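ok so the number blocks. thread, quick one, Im on lunch

Been sorting the soft brick bin for the toy swap since 8 this morning. The listing said 69 blocks, all numbered. We'll see. Kadri Uibo donated the lot, bless her
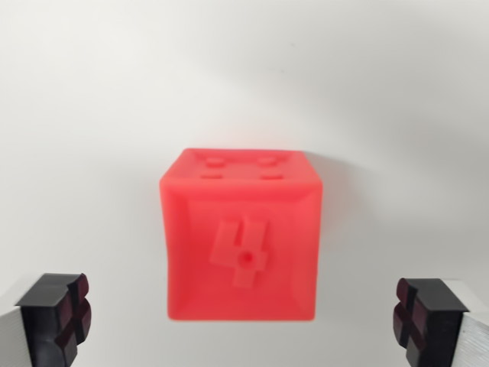 red number 4. four bumps on top to match, nice touch

Kids get it right away. Count the top, read the side. My nephew Dexter was doing it in July with a set from Borketti and wouldnt give them back

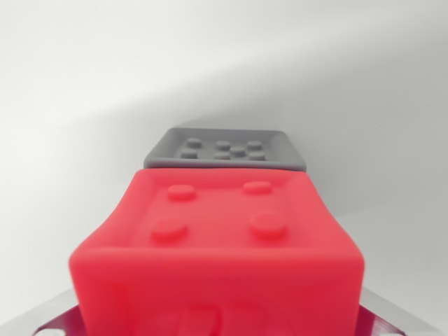
big red, gray one behind it

Gray has way more studs than the red, so it's a higher number I guess?? need to check the side. Also wiping every single one with a damp cloth, soap wrecks the finish – learned that on the last batch

Someone asked how you tell the numbers with no paint on them. You feel for them. Raised, same color as the block. Tilt it to the light if you cant see it

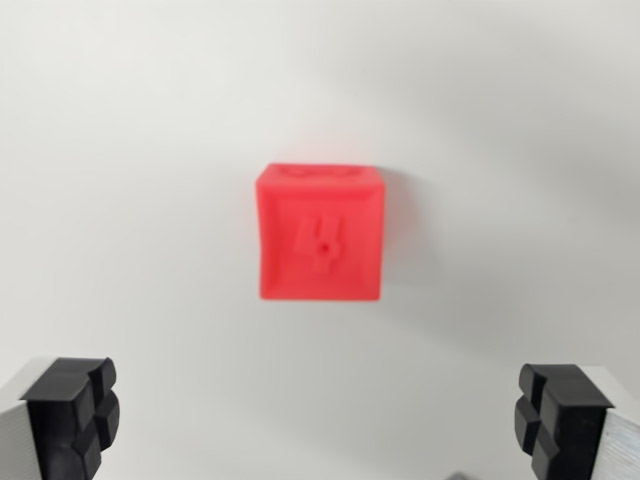

the 4 again, little dark hole in the middle of it

No idea what the hole's for. Air maybe? anyone

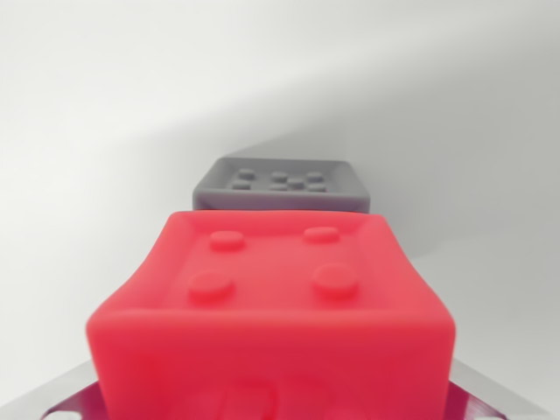
Anyway bagging by color tonight, then labels. If you have a spare 1 or a 7 in red pls message me, I'll trade two greens. Swap is at the Irkmont hall, doors at 6, bring your own bags – we ran out last tiem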